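Section 4 - Comparing hand units on the walking rig

4.1 Before you start

Read section 3 first if the arms have not been zeroed. Allow 35 minutes per hand, a bit more the first time.

1. Clip the tether on. Pull down hard on the hook, then again.
2. Run the power cable out behind the robot, well clear of the feet. Same for the network lead if you use one.
3. Clear the walking lane. Chairs back, bags up off the floor.
4. Battery or mains - pick one and note it on the sheet. Results don't compare across the two.

CAUTION: Never stand between the robot and the desk while the legs are live. E-stop stays in your hand, not on the desk.

4.2 Carry test

Use the same bin for every hand. Empty plastic wastebasket, open top, no lid. The Rutkowska sheet has a column for rim thickness, fill it in once and copy down.

5. Stand the robot square to the lane. Load profile CARRY-A.
6. Close the hand on the rim at 15 N. If the bin tilts go up to 27 N and stop there.
7. Walk the lane, turn, walk back.
8. Note slip, swing, and any contact with the leg.
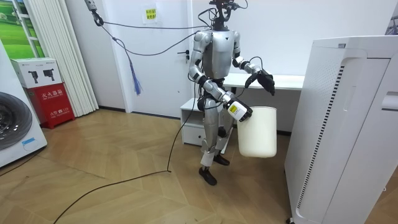

Fig. 4-1 Carry test, bin held by the rim, tether on.

Note - the free arm should stay bent in front of the chest. If it drops to the side, wrong profile. Reload and begin again from step 5.

Note - swing counts as a fail only if the bin touches the knee. Light brushing on the shin cover: write "brush" and carry on.

4.3 Head camera check

Do this between carry and pick, every time. Takes a minute and saves a lot of swearing later.

9. Open the head view in the Standen console.
10. Raise the left hand, palm inward, fingers straight up. Hold.
11. Check all four fingertips and the thumb are in view and the overlay sits on the knuckles. Drift on one finger only is normaly the hand. Drift on all of them is the camera. 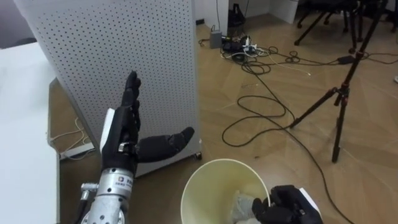 Then lower slowly and repeat with the right hand. The overlay may lag on the way down, ignore it, read it only once the arm has stopped. If it is still out after a second go, run CAM-ZERO and do step 10 again. Do not correct the offset by hand - it gets saved to the profile and the next person inherits it.

CAUTION: wrist housings get hot after long holds. Leave the fingers alone untill the temperature line in the console goes green.

4.4 Reach and pick while holding

The awkward one. One hand keeps the bin, the other goes for a cloth on the cabinet top. Flamex firmware 115 or later only, older builds let go of the bin when the other arm moves.

12. Drop a cloth on the cabinet. Crumpled, not folded.
13. Load PICK-B. Confirm the bin hand shows HOLD.
14. Let the robot bend at the knees and lean. Don't help it.
15. Stop it above the cloth, fingers open. Check clearance to the cabinet top, then release the pause.
16. Cloth into bin. Note grasp, drop, or miss.
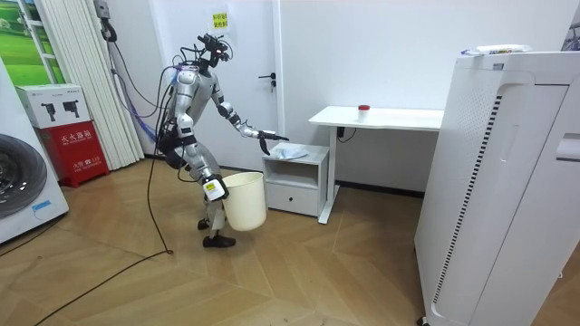 Samthorpe, January

Changes to this section since the last issue: step 15 added, the pause used to be optional. Step 6 upper limit lowered. Old sheets can still be used but cross out the third column.

4.5 Swapping hands

17. Arms down, bin on the floor, legs off. Wait for the tone.
18. Undo the wrist collar a quarter turn, support the hand from below.
19. Fit the next unit, tighten, tug it.
20. Select the hand type in the console. It does NOT detect this by itself.
21. Back to step 5.

If the collar won't seat, take it off and look for a bent pin. Do not force it. Spare collars - see section 7.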